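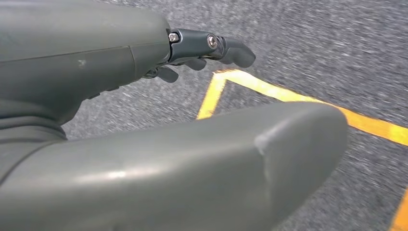

Does marking a square on the floor keep things where they belong? Only for as long as the people using the room agree on what the square means, and in most rooms they were never told.

**Workplace Layout, handout 3: floor marking on carpet**
Riaan Lekota, notes for 9th February

Read this before class and bring the Zonus floor plan. I will assume you have at least skimmed the chapter on aisles.

## What the tape is supposed to do

The textbook gives floor tape a long list of powers. It cuts walking distance, prevents collisions, speeds up tidying and "builds ownership." I would like you to be suspicious of that list. Most of the studies behind it compare a messy room before with a cleaned, repainted, freshly taped room after, and then credit the tape.

What a marked outline can do is narrower:

- It reserves a piece of floor. People tend to walk around it, at least while it looks cared for.
- It gives an object an address. "Back in the square" is a short instruction.
- It makes an absence visible. An empty outline asks what is missing, provided the reader knows what was meant to be there.

The third point is the one usually oversold. An unlabeled outline could mean "put it here," "keep this clear" or "stand here." In the Modum exercise last June, 16 students were shown the same unlabeled square and asked to write down its meaning. We got 10 different answers. I don't claim that is science, but it is more evidence than the textbook offers.

## Tape on carpet

Tape makers test on sealed concrete. Carpet is another matter. The pile moves, the adhesive holds on to fibers instead of a flat surface, and corners go first because that is where shoes and wheels catch. Look at the ends and corners before you look at anything else. A crumpled corner tells you that part of the line needs attention. It does not tell you who did it or how long ago, so leave that out of your report.

Angle matters too. A square turned diagonally to its neighbors may be deliberate, or somebody may simply have laid it from where they were kneeling. Ask. Then check the answer against the plan.

In the view below, find the yellow square in the middle right. It sits at an angle on speckled carpet, near steel tables, and one corner is a bit crumpled. Decide what you could defend saying about its purpose. My own list is very short.
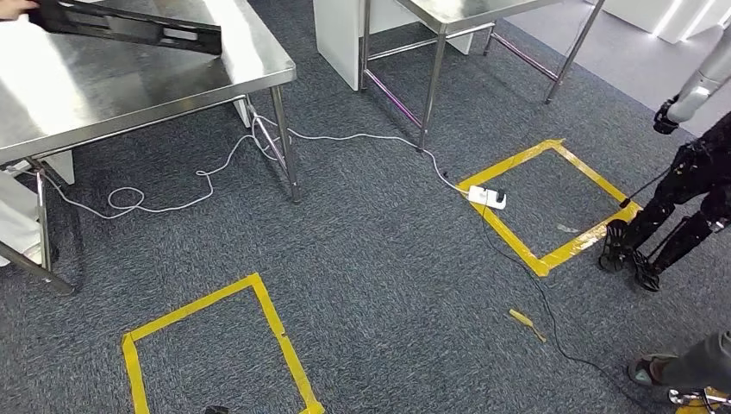

## Tables and the space under them

Open-frame steel tables get praised for "free storage below." Crossbars take a good share of that space, and whatever goes underneath has to come out again past the legs. Measure the opening between the legs, never the tabletop.

The Bimska brochure shows 455 mm of clear height under the lower shelf. Fine, but clear for what? Write down the object first and the number second.

## For next time

1. Choose one marked area on campus. Write its meaning in one sentence, then ask two regular users for theirs.
2. Note the floor covering and the state of each corner.
3. Say whether you would keep the marking, label it or pull it up. "Keep" needs an argument as well.

One page is enough. If you use the Mösli checklist, strike out the items you could not check by looking.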